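Workshop corner – tool board, please read

Quick one this week, I'm writing between two other jobs. The tool board at the Prata Street workshop is up and in use. Sofia Salgado sorted it over two evenings and it's a big improvement on the drawer. The drawer is retired. Please stop putting things in the drawer.

How it works – big screwdrivers have their own hooks, small red-handled ones go together at the side. Handles up, shafts down. If a hook comes out in your hand, push it back in and tell Sofia, don't just leave it on the sill.
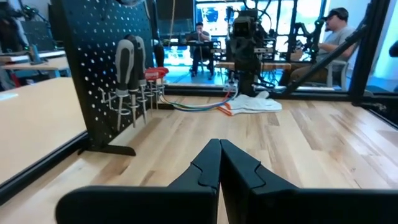
Big drivers and the red-handled set, on their hooks.

Now the nagging part. Tools are for hanging up when your done, even if you're coming back after lunch. Hex keys especially. We bought 10 in February and I couldn't tell you where half of them live now. If you find one at home in a coat pocket, no questions asked, bring it in.

Last one out on Tuesday and Thursday does the bench. Screwdrivers, hex keys, anything lying on the wood goes back up before the lights go off. Takes two minutes. Wipe the top with the dry cloth only – the oil from last time needs to be left alone for a bit.
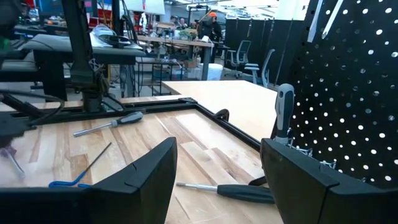
Matilde Peixoto wrote in to ask if we could paint outlines on the board so people know what goes where. She did it in her garage and says her kids even manage it. Sofia is keen, I'm on the fence until we stop moving hooks. Anyone with a white paint pen, let us know.

Spare hooks are in the Mitlow tin, second shelf. Sign-up sheet for bench nights is by the door, still gaps in it.

Liam Lightfoot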